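Sim tooling sync – minutes
October, 10:00, small room + call
Chair: Iara Painemal
Present: Drarstead planning, Gindier perception, two from controls. Dullton side dialed in late, missed item 1.

1. Last time's actions
Seed logging merged. Docs for the replay viewer still not done, carried over. Grasp config cleanup done but broke the nightly, see 3.

2. Planner (Strebel branch)
Timeout on the two-arm queries. Most of the time goes into collision checks against the wire basket mesh, every wire is its own body. Proposal: swap in convex pieces for the walls, keep the rim exact. Controls worried the rim clearance gets too tight once padding is added. Agreed to try on the kitchen set only, 100 seeds, same start poses. Iara wants the old mesh kept behind a flag until we have numbers.
Retry logic – currently restarts from home after a failed plan. Should restart from the current joint state. Nobody objected.

3. Nightly
Success at 70 percent, was 84 before the config cleanup. Some 40 runs died before the first motion with an empty target pose, so those aren't planner failures and shouldnt be in the same column. Split the report: plan fail / exec fail / no target. Gripper open width was read in cm in one file and m in another, fixed in the meeting.

4. Perception
Head view renders fine now, but the segmenter merges the basket with whatever is inside it. Depth through the wires is the likely cause. Gindier to try masking by instance ID first, for debugging only, so we can tell segmentation errors from pose errors. Pose estimates on flat items (boards, plates) are OK. Long discussion on whether to crop the black bands before inference or after. Before. Check that intrinsics get shifted to match, last time they werent.

Looked at a render from the kitchen set while on this item. 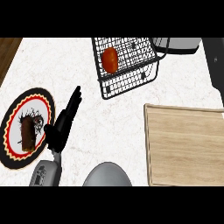 Kitchen set, simulated. Empty gripper between plate and wire basket, cutting board at right.

Dullton asked for the same view with a second marble texture. Low priority.

5. Actions
Iara – flag for old basket mesh, start the 100 seed run
Drarstead – retry from current state
Gindier – instance masks, intrinsics check
Controls – three-way fail report, rim padding value
Dullton – replay viewer docs (carried over agian)

6. AOB
Log disk nearly full, delete your old rollouts. Next sync same time, agenda items to Iara beforehand.

Closed 10:50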